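Gripper Trials on the Play Kitchen: Your Questions Answered
Last updated 1 August 2020

We get a lot of mail about the kitchen bench tests, so we've pulled the most common questions together. Keep them coming!
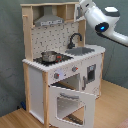 Why a toy kitchen?
It's small, it's light, and it packs an amazing number of different jobs into one piece of furniture. There's an oven door with a horizontal handle, round knobs on the front, a little pot for the cooktop and a curved faucet over the sink (which everybody bumps into at least once). A full-size kitchen would give us the same kinds of motion, but we'd need a bigger room and a lot more patience.

Which grippers have you tried so far?
Three. The Plirkier two-finger, the Stellus soft gripper and the Tully adaptive. All of them ran on the same arm with the same controller settings, and we swapped fingertips only where the maker ships more than one set.

How many runs is that?
817 logged attempts up to the end of June. Of those, 399 were door tasks, because doors are where the grippers differ most and we kept wanting one more round.

Okay, so who's winning?
Depends on the job! The Plirkier is wonderful on handles. It closes square, it stays put, and you can pull a door through its whole swing without regrasping. The Stellus is our favorite for the pot – it forgives a sloppy approach in a way the others don't. The Tully sits in between and is the one we'd hand to somebody starting out.

What about the knobs?
Still hard. A round knob gives the fingers very little to hold, and if the wrist is even slightly off center the grip walks off the edge. Rubber tips helped the Plirkier a lot. The Stellus tends to wrap the knob nicely and then twist itself instead of the knob, and we haven't found a fix we like. If you have one, please write!

Do you score the open oven door as a pass?
Only if the door is fully down and the gripper has let go without dragging it back up. Half open is a fail. We argued over this for a while, and a strict rule made the logs much easier to read.

Which software do you use for logging?
Testix, on an ordinary desktop. It stamps every attempt with the gripper name, the task and the result, and it lets you add a note. The notes are the best part. "Hooked faucet on way out" shows up far too often.

Does the order of the tasks matter?
More than we expected. We run them in blocks of 16 and shuffle the order inside each block. In our first week we did all the doors first, and by the time we got to the pot we'd quietly gotten better at driving the arm, so the pot scores looked great for no good reason. Those runs are not in the total.

How do you keep the kitchen from sliding?
Push it against a wall and put grippy shelf liner under the legs. For hard pulls, add a sandbag on the floor of the lower compartment, well clear of the oven door.

Can I repeat this at home or at school?
Please do! Any play kitchen with a hinged door and a handle will work. Measure the handle before you pick a gripper, start at low speed, and keep one hand near the stop button. Your numbers won't match ours, and we'd love to compare them anyway.

What's next?
Two cameras against one, same tasks, same grippers. We also want to try the cabinet door up top, where the arm has to reach in at an awkward angle.

Related items
Fingertip swaps on the Plirkier: what fits
Setting up Testix for short task blocks
Stellus soft gripper, first impressions
Tully adaptive: notes on grip force
Shelf liner, sandbags and other ways to hold things still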